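Diary, March, a bit after 9 in the evening

Day four with the Zirnine trial kit and I am wiped out, but I want to get this down before I forget how the afternoon went. Livell wants my write-up by the end of the month and so far my notes are mostly coffee rings.

Morning was all setup. The quick-start booklet promises 90 minutes from power-on to first pick. I was past that before I even got the arms to agree on where home is (I had skipped a page, fine, my fault, but the page was stuck to the one before it!). Once they were calibrated things got a lot more fun. I'd picked the round motor parts as the test piece, mostly to be mean, because they're heavy for their size and have that toothed edge that makes grippers slide around. The job is simple enough on paper: right arm takes a part, holds it at a tilt, left arm comes in to meet it.

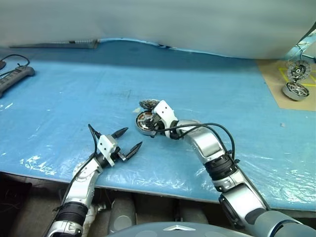 Stuff I want in the review

The grip. I like it, I really do. Two skinny black fingers don't look like much and I had them down as a weak spot on day one, so I'll have to eat that. I do wish the cables on the arms were tidier. Those big loops make me nervous every time something swings.

The price. Brallau quoted me 1,417 for the month with phone support, and the Govindasamy package is 1,000 flat but you're on your own after the first week. I called support twice today alone, so there's my answer, I guess.

The target. Livell asked for 500 cycles before I say anything about reliability. I'm nowhere near it and I'm not going to fudge it.

Tomorrow: smooth out the blue plastic before I start, the glare is driving me nuts. Also buy more tape, and eat lunch at lunchtime for once.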